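Rosenthal shared workshop
Hand gripper and folding bench, walk-through checklist with comments
November 2023
Filled in by Loretta Achterberg, second pair of eyes Reynaldo Lumbao

Marks used: OK, FIX (do it before the next session), WATCH (fine for now, look again next time), N/A.

I type these up the same evening or they don't get typed up at all, so excuse the rambling. If you only want the jobs, search for FIX.

1. GETTING TO THE BENCH

1.1 Walkway clear from the door to the bench
OK. Somebody had parked the bike stand in it again when I came in, but I moved it and it took ten seconds. Please hang it back on the wall hook, folks.

1.2 Extinguisher in place, pin in, gauge in the green
OK. Tag is good through February, so put it on the list to get that renewed before the Dornerport hardware swap and not after, like last time!

1.3 First aid box stocked
FIX. We're down to the giant bandages nobody's finger needs. I'll pick up small ones.

1.4 Lights
OK over the bench. The tube by the lathe still buzzes (WATCH, and it's been WATCH since I started doing these).

2. POWER

2.1 Bench strip mounted, not dangling
OK. Reynaldo screwed it to the underside of the shelf and it's a huge improvement, I can finally find the switch without crawling.

2.2 Strips plugged into strips
FIX. Caught one. The label maker was on a strip that was on the soldering strip. I unplugged it and left a note. It can live on the wall outlet like everybody else.

2.3 Supply for the Irnis controller board: fuse fitted, lid on
OK on the fuse. Lid had 2 screws out of four and I found the others in the magnetic dish, so they're back in now.

2.4 Battery charging spot
OK. Metal tray, nothing stacked on it, nothing left on charge overnight. Thank you all, this one used to make me nervous.

3. THE HAND GRIPPER

Quick reminder for anyone who has joined lately: Irnis is what we call the whole shirt-folding build, and the hand gripper is the part you carry around and do the folding with yourself. The arm is still in its crate and has its own sheet, so don't go looking for it on this one.

3.1 Finger faces: tears, glaze, lint in the grip texture
OK with a brush. Fleece is murder on these. I went over both faces with the stiff toothbrush and got out a wad of fuzz you could have stuffed a mitten with. If you fold fleece, brush after, please.

3.2 Orange pads behind the fingers: cracks at the ridges, pad seated at the foot
WATCH. No cracks I could find with the flashlight. The left one has a little play at the foot if you wiggle it, and I'd like to compare it with the new set when Loltholm finally ships.

3.3 Screws and bolts in the bases
FIX, done on the spot. One on the right base took most of a turn before it was snug. I put a paint dot across each head so we can see at a glance if any of them creep. Reynaldo thinks a drop of threadlocker would be better and he's probably right, but I want to be able to get the things out again while we're still changing fingers every other week.

3.4 Pinch check
OK. Close it on the pencil, not on your own pinkie, and yes, I'm looking at myself. The fingers let go by themselves when you release the trigger, no sticking, tried it with the spring cold and again after a half hour of folding.

3.5 Markers on the bases: flat, clean, corners stuck down
OK. I pressed each one down with a thumbnail and nothing lifted. Don't wipe them with alcohol! We lost a pair to smearing in the spring and had to redo the whole setup.

3.6 Weight and wrist
WATCH. On the kitchen scale it came to 585 grams with everything attached. Doesn't sound like much and it isn't, for the first twenty shirts. I'd like us to swap folders more often. My forearm complained the next morning and I garden, so it's used to being bossed around.

4. BENCH AND BACKDROP

4.1 Work surface: splinters, sharp corners, anything that can snag fabric
OK. Ran an old pair of tights over it (best snag finder there is) and it came away whole. The front corner could use a lick of sandpaper, no rush.

4.2 Rail hardware at the back of the table
WATCH. Slotted metal has edges. I filed the one burr I felt and I'd still keep sleeves away from it, yours and the shirt's.

4.3 Curtains clipped up, nothing near a heat source
OK. The space heater stays on the other side of the room, that's the rule and it was followed. I tugged on the cloth at each clip and it held. If you take it down to wash it, clip it back tight along the top, a sagging curtain ends up on the table sooner or later.

4.4 Letters on the curtain
OK. Not a safety item, but Reynaldo asked me to check they weren't peeling, and they aren't. They cheer the place up!

4.5 Cables
FIX. This is my big one for the month. They're bunched up at the front of the bench, right where your hands and the garment go, and I hooked one with a cuff while I was doing 4.1. I want them in a sleeve and run off to the side. There's a bag of sleeve in the Rosenthal drawer, second from the top.

4.6 Loose small stuff on the surface
FIX. Same story, same spot. Clear it off before you start, a shirt drags everything with it.

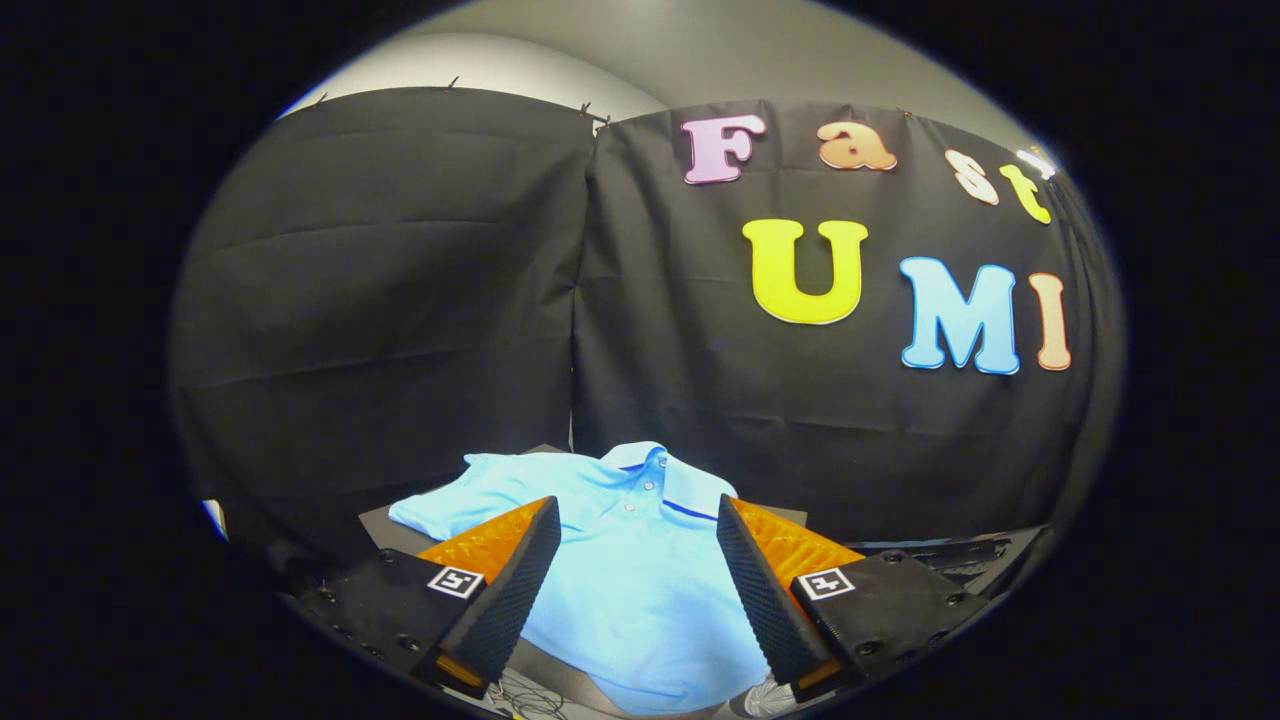
Items 4.3 to 4.6: polo laid out between the fingers, cables and a small white thing still on the table.

4.7 Garments: pins, tags, hard bits
OK. I went through the bin by hand. One straight pin in a dress shirt collar, now in the pin jar. Buttons are fine but go easy on the placket, the grip texture can catch a thread.

5. PEOPLE

5.1 Hair tied back, lanyards off, rings off
Mostly OK. I was the one with the ring on. Off now.

5.2 Sign-in sheet by the bench
OK. Session count stands at 406, and the handwriting gets worse as you go down the page.

5.3 Two people in the shop when anything is powered
OK.

JOBS FROM THIS ROUND

Small bandages: Loretta
Cable sleeve and reroute: Reynaldo, I'll hold the flashlight
Clear the bench before each session: everybody
Email Loltholm about the pads: Loretta

Reynaldo's comments, copied from his sticky note: "Agree on cables. Disagree on paint dots, they look like measles. Will look at left pad when new set comes."

The dots stay until he buys the threadlocker. Sheet goes in the blue binder behind the Dornerport tab.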